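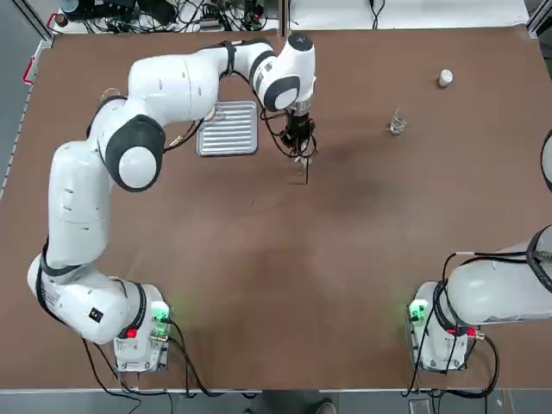

The bus to Juralmont should never have been cut to two trips a day, Myroslav Tkachuk told the town council of Ollton on Sunday evening, and many people in the hall clapped before he had finished the sentence. He asked the council to bring back the early morning trip, which left the market square before seven and reached Juralmont in time for the first shift and the first class at school.

The meeting was called after a petition with 51 signatures came to the town office in March. Under the rules of the council, this is enough to put a question on the agenda. The petition asks for three things: the early trip, a later return in the evening, and a roof over the stop at Kaneko Street, where passengers now wait in the rain beside the road.

The line is run by the bus company Jerel under a contract with the town. The company changed the timetable at the start of winter. In a letter that was read aloud at the meeting, Jerel wrote that the morning bus often went with many free seats, and that it had difficulty to find drivers who wish to start so early. The letter said the company is ready to talk about a new timetable if the town pays a larger part of the cost. It did not name a sum.

Several residents answered that the count of passengers was made during the school holidays, when the bus is always quieter. One mother said she now drives her son and two of his classmates to Juralmont each morning and then comes back to Ollton for her own work. An older man said that he has his hospital visits in the morning and must ask his neighbor for a ride, and that he does not like to ask so often.

The road between the two towns is an old one. It was opened for mail coaches in 1833, and it is still narrow in the part near the river, so the buses have to go slowly there. In cold months the trip can take much longer than the timetable says. One speaker asked if the company could use a smaller bus, which would pass the river bend more easily and need less fuel. The council promised to send this question to Jerel.
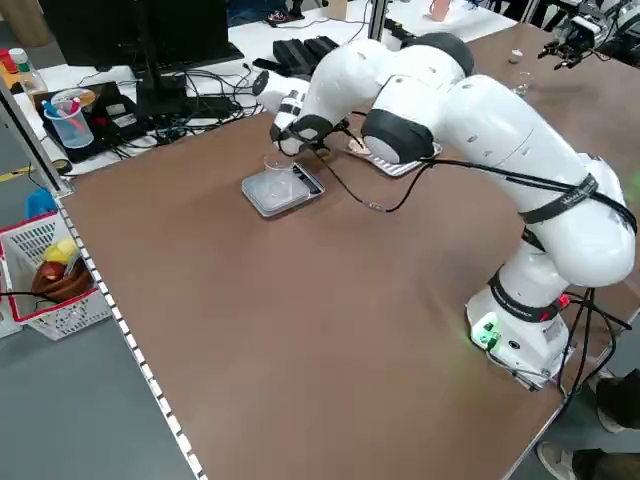

What happens next

The council did not vote on the petition. It decided to ask the company for a price for the early trip on school days only, and a second price for the same trip on all working days. Both should be ready before the next meeting. The members will then decide if the money can come from the transport budget or must wait for the budget of next year.

The roof at Kaneko Street will be handled apart from the bus contract, because the stop belongs to the town. The public works office will look at the place and say if there is enough room between the road and the garden wall. If there is not, the stop may be moved a short way toward the bakery. Residents who live on the street will get a letter before any work begins.

Until then the present timetable stays the same. Printed copies are available at the town office and in the library. People who could not come to the meeting may still send their comments in writing, and they are asked to write which trip they use, on which days, and from which stop. Comments can be left in the box at the entrance of the town office, also outside opening hours.

The next meeting will be held in the same hall and will begin at 7 p.m. It is open to everybody, and it is not necessary to register.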